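We use cookies to remember your settings and count visits. By continuing to read you accept this. OK / Settings

What two hand-held grippers cost us, and what I would budget next time

10 Jun 2026

Rahel Zaugg asked me to write down how we spent the money, so I am putting it here where others can find it too. She and Silvan Trummer are planning the same kind of setup and wanted numbers before they order anything. I only have numbers for our own case, which is small: two people, two grippers, one laptop, and household tasks done in ordinary rooms.

Our project is called Mokiditz. We record people handling clothes and bedding with hand-held grippers, and the recordings are meant to train a robot arm later. We do not own the arm yet. That was the first decision, and I will start with it.

Why we did not buy an arm

Mathias Pichler and I went back and forth on this for most of the winter. An arm is the thing everyone wants to see when they visit. But an arm needs a table, a mount, a power plan, a safety plan and a room that stays the same. With hand-held grippers you can work in a bedroom in the morning and a kitchen after lunch. We decided to spend on recording first and put the arm into next year's plan. If the recordings turn out to be poor, we have lost less.

I also wanted to avoid buying an arm and then finding that its gripper did not match the one in our recordings. If you collect with one finger shape, plan to mount the same finger shape on the arm. Write that down before you ask for quotes. We told every supplier the same thing and two of them stopped answering.

The budget

We set aside 1000 for hardware other than the grippers and 1000 for everything that is not hardware. The grippers themselves came through a shared purchase with another group, so I can't give a fair price for them and won't guess.

The hardware part went like this. 484 was spent on storage and a reader fast enough to empty the cards between sessions. I had planned much less for this. Two grippers recording at once fill a card sooner than I thought, and waiting for copies was the slowest part of our first week. Buy the faster reader at the start. We bought the slow one first and it is now in a drawer.

Most of the rest went to cables, spare finger pads, a charger and a case with foam inserts. The foam was a waste. It was cut for a different shape and I ended up trimming it with a bread knife.

From the second 1000 we paid for travel, for a bit of Analyn Belmonte's time to check recordings, and for secondhand clothes. Analyn's time was the best money in the whole plan. She found in one afternoon that a batch from May had the left and right recordings swapped. I had looked at those files several times and missed it.

Quotes and delivery

We asked two suppliers for spare parts, Plikgate and Hämmerli. Plikgate was cheaper on paper, but shipping was separate and the minimum order was more pads than we could use in a year. Hämmerli quoted 409 for a set with the pads, pins and one replacement linkage, shipping included. We took that one. It arrived late but complete.

Ask about the pins. They are small and they are the part I worry about losing. One supplier sold them only with a whole finger assembly.

I also looked at a maintenance contract from Fulosier. For two grippers it made no sense. If you run ten or more, look again.

Choosing things to handle

This belongs in a budget post because I left it out of ours. You need objects, and you need more of them than you have at home. T-shirts are easy to get. Knitwear costs more secondhand, and I wanted a few pieces with ribbed edges, which I expect to behave differently from flat cotton when you pinch them. Seraina Zaugg gave us a bag of sweaters and would not take money for them, so our clothing line came in under plan. Don't count on that.

Bedding is the other one. We used what was already on the beds. I would now buy two sets in plain colors that contrast with the clothes, and two that don't, so the recordings have both.

A working session

People ask what they are paying for, so it may help to see the work itself. The job is slow and there is little to look at. You hold a gripper in each hand, bring the open fingers to the cloth, and do the task at a pace you can keep up. We plan short blocks with a break in between. My wrists set the limit, and I would count on up to half a day of real recording per person. More than that and the quality drops.

For a knitted piece on a bed we push the blanket back first to get a mostly flat area, then bring the fingers in on either side of a section of the knit.

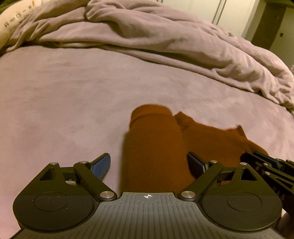

What I would change

1. Put storage at the top of the list and price it first.

2. Order spare pads and pins together with the grippers. A second order means a second shipping charge and another wait.

3. Give checking its own line. We treated it as something we would do in the evenings, and we didn't do it.

4. Add a clothing and bedding line even if friends have promised you things.

5. Keep some of the money unassigned. We kept none, and when a cable failed I paid for the new one myself and am still sorting out the receipt.

The arm

Mathias has started a sheet with three candidates. The columns so far are reach, payload, what it takes to mount our fingers, and lead time. Price is in there but I have hidden the column for now, since it made us argue too early. We want a decision before fall. Rahel and Silvan are welcome to the sheet once the mounting column is filled in, and so is anyone else who writes to me.

Contact | Copyright Mokiditz, all rights reserved | Back to top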